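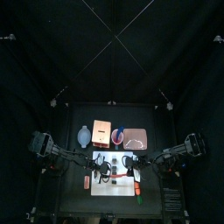

What sort of cord should a beginner buy?
Soft, round and a little thicker than you think you need. Thin cord bites down on itself and the knots are hard to pick out again.

The Long Red Line
On cord boards, small blocks and the quiet pull of a knot

Platasstead, end of January. Rain. Siv Sundqvist has a bag of cord offcuts under one arm and no patience for small talk.

"Sit down, you're in the way of the spool."

Cord boards, then. A flat board, a few blocks fixed to it, a length of cord. You lay the cord past the blocks, around them, between them, pull it snug. Then you take it off and do it again, differently. Sounds like nothing. I lost most of an evening to it in December and went home with sore thumbs.

The white board on the black table is a good one to look at. Three small black blocks down the middle, a strip of red running across between the middle one and the lower one. White under red – you can see every kink. Siv has tried dark boards and hated them. "You squint. Then you get cross."

Behind it, a row of household stuff. Pale blue oval bowl with a little tab handle at each end. A peachy copper box with a slot in the top. Pink cup, blue utensil sticking out. Flat pinkish tray, rounded corners, a cloud drawn on it in white outline. I liked the tray best. Asked where I could get one and was told to write about the cord.

So, the cord. Ebise Worku cuts hers in 6 foot lengths, which is plenty for a small board and short enough not to end up in your tea. Red for teaching. Always red. She runs classes out of a shop called Kornard, two rooms and a kettle, and makes everbody start with a single line and one knot. No loops. No crossing over. Thirty minutes of that.

Dull? A bit. But your hands get slower and then better.
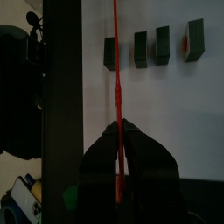
How do you loosen a knot that has pulled tight?
Push the cord into the knot from both sides, a little at a time, until a loop lifts. Pulling on the ends only makes it worse.

Which brings us to Nuanchan Boonchu, who thinks the blocks matter more than the cord. She may be right. Four dark green ones in a row against white, the far right one the biggest and sitting highest, soft gray shadows underneath – and one red cord hanging straight in front with a small knot partway down. I'd happily have that over my desk.

Her advice, scribbled on the back of my train ticket:

Set the blocks at slightly different heights. Dead level looks like a coat rack.
Leave a gap wider than the cord. Test it before you glue.
Tie the knot first, hang it second.
Don't cut the end untill you've slept on it.

Siv disagrees with the last one. Siv cuts as she goes and has the bag of offcuts to prove it.

Platasstead's next open table is 1/31/19, six places, bring your own scissors. Boards are provided. Cord is too, but Ebise would like it back.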